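About Lysenko Table Services

Lysenko Table Services sets up and clears dining and meeting tables for private households, small offices and community halls in Wadton and Utthorpe. The company was founded by Miroslava Yurchenko and works from a single unit on the Skenby road. Current headcount is 4.

Work is divided into two job types. A set-up job covers cloths, cups and serving items. A clearing job covers removal of used items, sorting, wiping of the table surface and return of anything that belongs to the client. Most bookings are for both. Last year we completed 712 bookings, of which 476 were in private homes.

Clearing follows a fixed order. Drink cans and paper cups come off the table first, then reusable plastic cups, then cloths. Cups lying on their sides are handled as if they still contain liquid. Layered cloths are lifted one at a time, top cloth first, and folded inward so that crumbs stay in the fabric until it is shaken out.
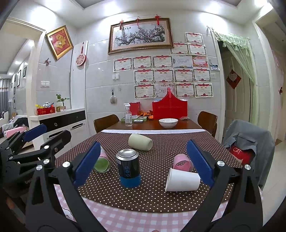
Bare wood is wiped last, along the grain, with a lightly dampened cloth. Spray is applied to the cloth and never directly to the table. Papers, packets and boxes at the far end of a table are treated as client property and stay where they are unless the booking sheet says otherwise.

Paper and plastic cups are bagged separately. Cans are emptied, rinsed and crushed at the unit. Our linen stock stands at 138 cloths, all machine washable, in sizes for rectangular tables only. Round tables can be cleared but we do not supply cloths for them.

Staff

Miroslava Yurchenko: bookings and accounts
Martti Savolainen: set-up, Wadton
Siyabonga Venter: clearing, Utthorpe
Marichka Bondarchuk: linen and stock

Bookings for the following day close at 3 p.m. The unit is closed for the second half of July.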